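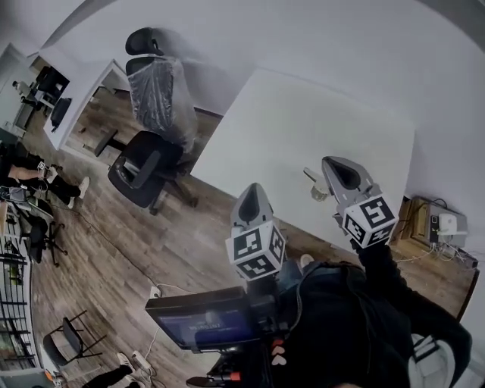

The fault at Skelosach cost the team 56 recordings before anyone noticed it, and it began with a clock.

Skelosach is a small project run by Ultero to teach robot arms to pick up and put down everyday things. People do the job first, with a gripper in each hand, and cameras on the grippers record what the fingers do. Black-and-white markers let the software work out where each gripper is. The recordings are then used to train the arm.

In early April the arm started closing its fingers too soon. It would reach towards an object, shut on thin air and carry on as if it had hold of it. On one run it pushed down hard enough to bend a finger mount.

"We blamed the motor first," says Lai-ching Su, the engineer in charge of testing. "Then we blamed the new mount. We spent days on that mount."
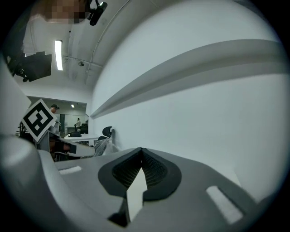
*A gripper finger seen from the tool's own camera, with a marker to the left.*

The mount was fine. An update to the recording software, supplied by Otum, had let the left and right cameras drift apart in time. By the end of a long session the gap had reached 88 milliseconds. The arm had learned from pictures that did not match the movement of the fingers.

Su found it by tapping the two grippers together and comparing the recordings. She now does this at the start and end of each session.
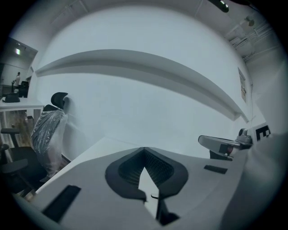 Ultero threw out the 56 bad recordings and kept the rest, then trained the arm again. Otum has since sent a fix. Su also asked for a force limit on the arm, so that it stops when it meets something it does not expect - a change she says should have been made before the first run.

The bent mount is still in her desk drawer.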